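Drorkside Open Day

The Drorkside Open Day is a yearly public visit to the robotics workshop at Drorkside, a district on the east side of Bodville. It is held in April and is organized by the workshop together with the Balogh technical school. The event is known mainly for its table demonstration, in which two robot arms handle ordinary kitchen objects in front of visitors.

History

The first open day was a small affair for the families of Balogh students. It had 60 visitors and lasted one afternoon. At that time the workshop showed only a conveyor and a sorting machine, both built by students. The table demonstration was added in the third year on the proposal of Obsa Jemal, who wanted the public to see a task they know from their own home. The most recent edition received 138 visitors, and the groups had to be divided between morning and afternoon.

Demonstration

The demonstration uses two white arms fixed along one side of a brown tabletop. The objects are tableware, among them a white plate and a white mug with a black handle.

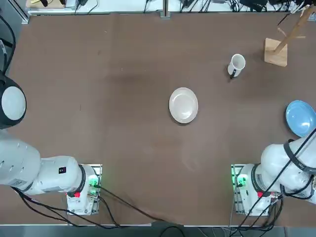

Each group stays up to 50 minutes. In the first part a guide explains how the arms are controlled and what the stop button does. In the second part the arms work on the table, and visitors may ask for a task to be repeated. The guide also speaks about mistakes — a dropped object is treated as a normal part of the day, and the program of the event says so. Children under eight must stay with an adult.

The two arms do not have the same task. In most editions one arm brings an object and the other one places it, but the roles can be changed between groups. The grippers are black and have parallel jaws, and the force must be set with care when the object is a ceramic one.

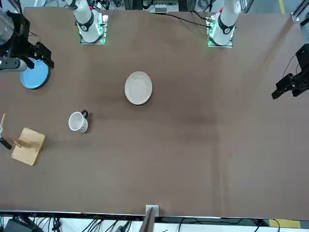
Kiran Nigam wrote in the visitors' book that the waiting between two movements was the most interesting part, as it gave time to guess what the arm would do next. Other comments in the same book ask for a larger room and for more chairs.

Access

The workshop is reached on foot from the Flamon tram stop. Entry is free, but a place must be reserved at the school office. The doors open at 10 in the morning, and 80 places are kept for school classes. Bags are left at the entrance.

See also

Balogh technical school
Flamon tram line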